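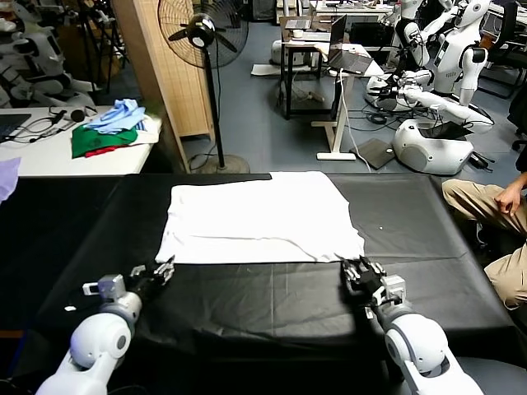

The cloth-folding station at the Redside open day, both hands at the near edge of the white cloth.

Progress report, December
To: Evanthia Tsolakis, Padevach Fund
20 December 2021

Hi Evanthia,

You asked for something short before the holidays and I'm going to try, but the open day was so much fun that I may run on a bit!

We opened the Redside lab to visitors for one long afternoon and 37 people signed the book, which is a lot for a room our size. A good group came over from Predby (they shared cars), and two people from the Tsoukalas laundry stayed almost to the end. They had more questions than everyone else put together, mostly about sheets, and I've put a call with them on the calendar for the new year.

The folding demo was the big draw. We ran it on the long table with the black cover, white cloth on black, same as in our practice sessions. I'd planned to start each round with the cloth crumpled up in a ball, but after the rehearsal we agreed to lay it out more or less flat and let the creases be the hard part. I think that was the right call for a live crowd. The near corners are still where we lose time. When the fingers get hold of the edge cleanly the rest goes pretty well, and when they pinch a double layer we have to stop and start the round over. That happened a few times with people watching, and they were very nice about it. One little boy clapped for the bad ones too.

We had colored clothes folded and ready on the side table for a second demo and ran out of time, so that moves to January. I'd like to try the T-shirts first and leave anything with buttons for later.

On money: the open day cost $2,830 all in, and most of that was moving furniture and renting chairs. It comes out of the outreach line and we're still inside it. The one thing I'd ask for is a change to the spring budget so we can replace the fingertips on both hands. They're wearing faster than I told you in the fall, and I'd sooner say so now. I'll send the quote separately.

Still open from last time: the write-up of the corner grasps (half done, my fault) and the safety sheet for visitors, which we used in draft. I need your comments on page 2 before we print it properly.

Come see it yourself if you're ever out this way! Any afternoon works except Fridays.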